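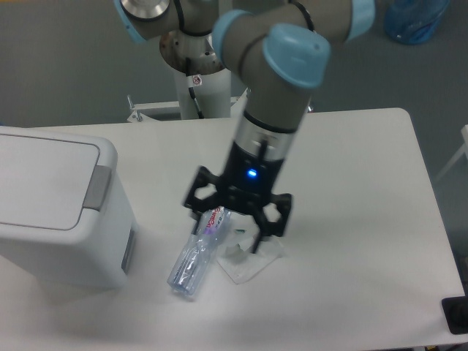 I won a boat in a raffle at the Castellanos bakery. Ticket 241. I'd only bought it because I was short of change for a loaf and the girl said she could give me a ticket instead of forty pence, so really I paid forty pence for a boat, and I've told everyone that ever since, including the man who came to read the meter.

She was called the Nulletti. Somebody had painted it on the back in curly letters, and I was told it's bad luck to change a boat's name, so I left it. I live 600 miles from any sea I'd want to go on. What I had was the canal, and a drive just wide enough for a trailer if you breathed in.

My sister said sell it. My neighbour said sell it to him! But I'd already bought a hat.

So on 6th July I took her down to the slipway at Flunditz with 2 cheese rolls and a flask, and I got in, and I pushed off, and there I was. I can't tell you how pleased I felt. A duck looked at me. I ate a cheese roll straight away, before I'd even passed the first bridge, because it seemed like the sort of thing a person with a boat would do.

Then the engine stopped. It was a Zokby, very old, and the only instructions I had were a page about winter storage. I pulled the cord. I pulled it again and said something to it I wouldn't say to a person. We drifted, the Nulletti and me, past the allotments and the back of the tyre place, and a woman hanging out sheets called over, was I all right? I said I was lovely, thank you, and waved the hat.

I went along like that for most of the afternoon (sideways, mainly). I saw the backs of houses I'd walked past the front of for years. One had a piano in the garden. One had my old maths teacher in it, asleep in a deckchair with his mouth open, and I went by as quietly as I could, which was easy enough with no engine.

When I bumped into the bank at last it was right behind the bakery. The girl was out on the back step with her tea.

"How's the boat?" she said.

"Come and see," I said, and I held out the other cheese roll, and she put down her mug and climbed in.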